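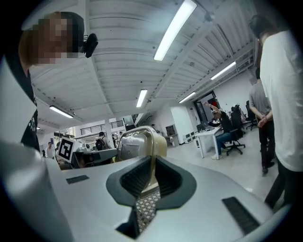
Gastden Puts Automated Packing to Work, and Asks Its Packers to Do the Teaching

DESTLOW – Thursday, August 9, 2018 – Gastden, which packs and ships mail orders for small shops that would prefer not to, said today that it has opened a training floor at its Destlow building, where its own packing staff will teach a new automated packing line how to pick things up. The line, called Pramach, has so far shown great confidence and a modest record with paperbacks.

Under the program, 13 packers will spend part of each week on the training floor at their usual pay. They work through ordinary orders using hand-held grippers, and the recorded movements are passed to the engineers, who use them to set up the line. No one is asked to write a manual. Gastden has tried manuals.

"We had two years of meetings about how a person packs a basket," said Tharun Reddy, head of operations at Gastden. "Then we asked a packer to show us, and it took until lunch. I would like those two years back, but I'm told the budget doesn't cover it."

8 comments

Packing mixed orders is the hard part of the business. A pallet of identical cartons can be moved by almost anything with a motor, while a customer who orders a book and something in a box has set a small puzzle for whoever fills the basket.
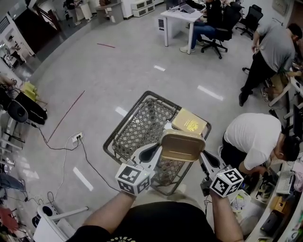 Mixed orders make up most of what Gastden ships, so the training floor began with them. Each packer is given a list and a shopping basket and works at an ordinary pace, with no prizes for speed. A box lid held upright between two sets of jaws, with a book leaning on the basket's far rim, is a fair sample of the material. Packers have reported that the grippers make them feel clumsy for the first morning, a feeling the engineers describe as useful and the packers describe in other terms.

The company has recorded more than 540 basket runs since the floor opened in July. Pramach will take over night packing of single-item orders first. Mixed orders stay with people until the packers who trained the line agree that it can be trusted with them, and Reddy said he expects them to be strict.

For staff, the largest change is the schedule. The overnight packing shift will close, and everyone on it has been offered a day position at the same rate. Two packers have asked to stay on nights and will look after the line while it runs. Training hours count toward a new pay grade, which still needs a name. "Robot Teacher" leads the staff vote, ahead of several entries that management has declined to print.

The floor equipment was installed by Ahuja, which will also maintain the line.

27 shares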